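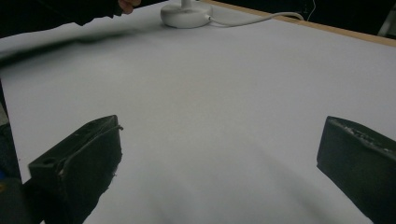
Section 8: Lodging a complaint in Mundero

Mundero lets any worker report harassment to the contact officer at their site. Before you start, sit at a large white table or any other clear surface where you can lay out your notes in date order. Set aside 10 minutes.

1. Sign in and choose New report.
2. Pick your site (Trevor or Flindia).
3. Enter what was said or done, in your own words. The limit is 3,000 characters.
4. Attach messages or emails — screenshots are fine.
5. Select Send and write down the report number.

Note: Volker Brandes receives all Flindia reports. If your report concerns him, tick Send to Stolline head office at step 2.

Caution: A sent report can't be edited. Add a follow-up instead.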